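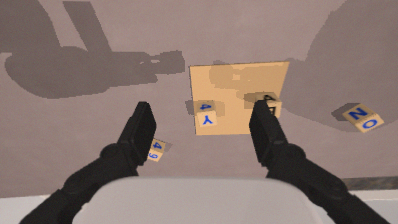 Call for participants: can you tell when a robot is about to get it wrong?

The Florkby manipulation group is looking for 60 people with two hands, one working opinion and an afternoon to spare in May. No knowledge of robots is needed. Some of us have managed without it for years.

The study

Sterero is our simulated arm. It moves lettered and numbered blocks about on a simulated table, and it learned to do so by copying people. In pilot runs it did well until we changed the lighting. Then it started reaching for shadows, with great confidence, and it could not be talked out of it.

We think people can spot these mistakes early, before the fingers close, and that a short press of a button at the right moment teaches the arm more than another thousand tidy demonstrations. Our reviewers think we should check. Hence you.

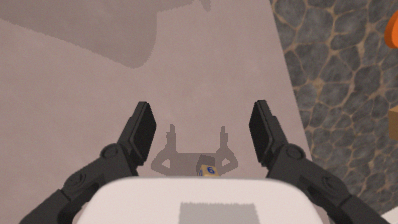 Gripper open, with a block marked 6 in the gripper's own shadow.

What you will do

You will sit in a reasonably comfortable chair and watch 64 short clips from the simulator, all seen from just behind the gripper. Press the left button if you think the arm is going for the right block, the right button if you don't, and nothing at all if you have stopped caring. We record that too.

After a break you get the controls for 7 minutes and may show the arm how you would have done it. Most pilot participants became noticeably kinder about Sterero after this part.

The whole thing takes roughly 2 hours, including the consent form, which is longer than we would like.

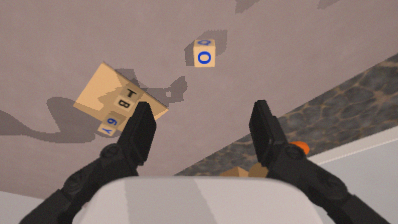

Wide-open fingers, lettered blocks and plenty of shadow on the tabletop.

Who can take part

Anyone over 18 with normal or corrected eyesight who can tell blue from black. Left-handers are very welcome, as the pilot had one and he was outvoted. Please don't apply if you took part in Posport, our earlier study on stacking. You know too much, and we are still sorry about the headset.

What you get

A gift voucher, travel costs within the city, and tea. Biscuits depend on who has been in the office that morning. You can stop at any point without giving a reason and keep the voucher.

Where and how

Sessions run in the Tuhumury building, second floor, at 10 am and 2 pm. The lift has views of its own, so allow a few extra minutes. To book, write to Ramil Sison at the Florkby group with your preferred time and whether you are left- or right-handed. He replies to everyone, usually late at night.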